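작업 노트 – 멀티탭 정리, 2월

오전 10시쯤 시작. 지난주부터 미뤄 둔 멀티탭과 연장선 정리를 오늘 한다. Storance 선반 아래 칸에 쌓여 있던 것을 전부 꺼내서 바구니 하나에 담아 작업실로 옮겼다. 선이 서로 엉켜서 하나를 당기면 셋이 따라 나오는 상태였다. 꺼내는 데만 한참 걸렸다.

목적은 세 가지로 잡았다. 못 쓰는 것을 골라내고, 쓸 것은 선 길이를 재서 꼬리표를 달고, 보관 방법을 하나로 통일한다. 지금은 사람마다 감는 방식이 달라서 누구는 팔꿈치에 감고 누구는 본체에 둘둘 만다. 본체에 바짝 감아 둔 것은 목 부분 피복이 꺾여 있었다. 앞으로 본체에 감지 말 것.

점검 순서
- 전원에서 분리한 상태로 겉면부터 본다. 갈라짐, 변색, 눌린 자국.
- 플러그 핀이 휘었는지, 검게 그을린 데가 있는지 본다.
- 선을 손으로 훑으면서 꺾인 곳이나 딱딱해진 곳을 찾는다.
- 테스터로 도통 확인. 콘센트 구멍마다 따로 한다.
- 스위치가 있으면 켜고 끄면서 한 번 더 잰다.
- 마지막에 정격 표시를 읽어서 대장에 적는다. 글자가 지워진 것은 따로 뺀다.

오전에는 검은색 긴 것들부터 했다. Gristdale 현장에서 돌아온 것들이라 먼지가 구멍 안쪽까지 들어가 있었다. 에어로 불어내고 마른 천으로 닦았다. 물티슈는 쓰지 않는다. 하나는 스위치를 눌러도 접점이 붙었다 떨어졌다 해서 바로 폐기함에 넣었다. 다른 하나는 플러그 쪽 피복이 벌어져 속선이 보였다. 플러그만 갈까 하다가 그냥 버리기로 했다. 일체형이라 잘라서 다시 조립하면 품이 더 든다. 폐기하는 것은 플러그를 잘라 놓아야 다시 꺼내 쓰는 일이 없다. 자른 플러그는 금속 분리통으로.

대장은 예전 번호를 그대로 이어 쓴다. 마지막으로 적힌 번호가 232번이었다. 새로 들어온 것은 그다음 번호부터 붙인다. 예전 꼬리표 중에 테이프가 삭아서 숫자를 못 읽는 것이 있는데, 추측해서 적지 말고 새 번호를 준다. 대장 비고란에 "번호 불명, 재부여"라고 쓴다.

꼬리표는 Lurness 라벨지를 100장 묶음으로 새로 뜯었다. 선에 감아 붙이는 형태인데 가는 선에는 잘 돌아가고 굵은 선에는 끝이 뜬다. 굵은 선은 라벨을 깃발처럼 맞붙이고 그 위에 투명 테이프를 한 번 감았다. 글씨는 유성펜. 볼펜으로 쓴 것은 지난번에 다 번졌다. 한쪽만 붙이면 책상 뒤로 넘어간 선을 찾을 때 쓸모가 없어서 플러그 쪽과 본체 쪽 양끝에 같은 번호를 붙이기로 했다.

묶는 끈은 벨크로로 통일. 케이블 타이는 풀 때마다 니퍼를 찾아야 하고, 피복을 같이 집는 사고가 예전에 있었다. 재고가 거의 100개 남아 있으니 당분간 살 필요는 없다. 고무줄로 묶여 있던 것은 고무가 녹아 선에 들러붙어서 알코올로 닦아냈다. 고무줄도 금지 목록에 추가.

감는 지름은 손바닥 두 뼘이 넘지 않게 한다. 그래야 선반 칸에 눕혀 넣을 수 있다. 한 방향으로만 감으면 풀 때 꼬이니까 한 번은 바로, 한 번은 뒤집어서 감는다. 오래 말려 있던 선은 버릇이 들어 잘 안 펴진다. 오후에 바닥에 길게 펴 두고 무게를 얹어 볼 생각이다. 드라이어로 데우자는 의견도 있었는데 피복이 상할까 봐 보류했다.

점심 뒤에는 밝은 색 제품으로 넘어갔다. 사무 공간과 전시대에서 쓰던 것들이라 겉은 상태가 낫다. 대신 모양이 제각각이라 한 칸에 같이 넣기가 어렵다. 긴 막대형은 세워서 꽂고 정육면체형은 따로 얕은 상자에 넣는다. 이 부류는 구멍 배치도 서로 달라서 어댑터가 큰 장비를 꽂으면 옆 구멍이 막힌다. 대장에 구멍 수만 적지 말고 큰 어댑터를 동시에 몇 개 꽂을 수 있는지도 적어 두면 빌려 갈 때 편하겠다. 항목 이름은 "동시 사용"으로 했다.

Vlachou 쪽에 빌려준 연장선 2개가 아직 안 돌아왔다. 대장에는 대여 중으로 남겨 두고 이번 달 안에 연락한다. 돌아오면 같은 순서로 점검한 뒤에 넣을 것. 확인 없이 선반에 바로 꽂아 두는 일이 반복되고 있어서, 선반 옆에 "점검 전" 상자를 하나 두었다. 돌아온 물건은 일단 거기로.

오후 4시 현재 남은 것은 구석 테이블 위에 올려 둔 밝은 색 몇 가지다. 흰색 긴 것은 파스텔색 소켓 블록이 한 줄로 올라온 형태라 블록마다 따로 재야 한다. 하늘색 것과 흰색 큐브형도 아직 꼬리표가 없다. 큐브형은 선이 뒤쪽에 뭉쳐 있어서 매듭부터 풀고 길이를 재야 한다. 테이블 상판에 긁힌 자국과 얼룩이 많으니 끝나면 한 번 닦을 것. 대장 옮겨 적기는 내일 오전에 이어서 한다.

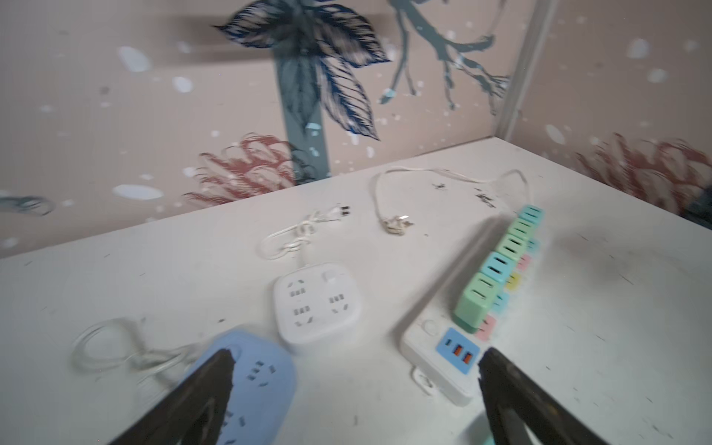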